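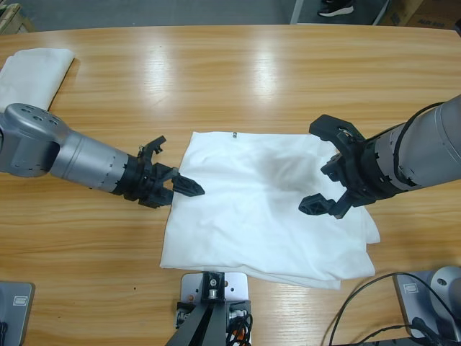 Before you put a guide on a rod blank, you must find its spine, the side where the blank is a little stiffer. Work on a clean table with good light. A crumpled white garment on the wood, like this one, makes a soft place to lay the sections between steps.

1. Stand the butt of the tip section on the table and hold the top with one open hand.
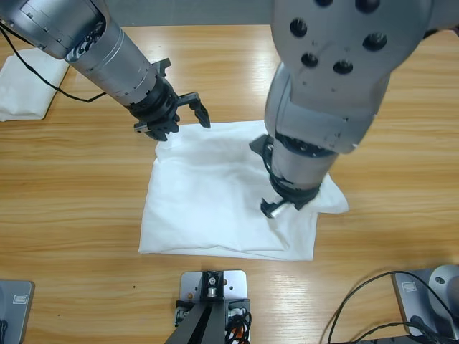

Press the middle lightly with your other hand and roll the blank. It will jump to one position and stay there. Mark this side with a wax pencil.

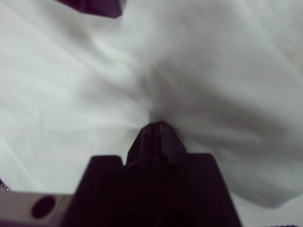

2. Repeat with the other sections. On my Branenum blank the butt section jumped very weakly, so I tested it 5 times.

3. Join the sections with all marks in one line and tape the guides on the marked side. 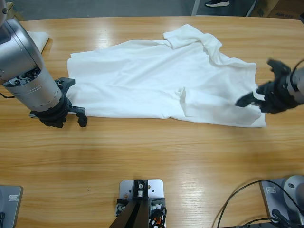
White T-shirt spread on the worktable.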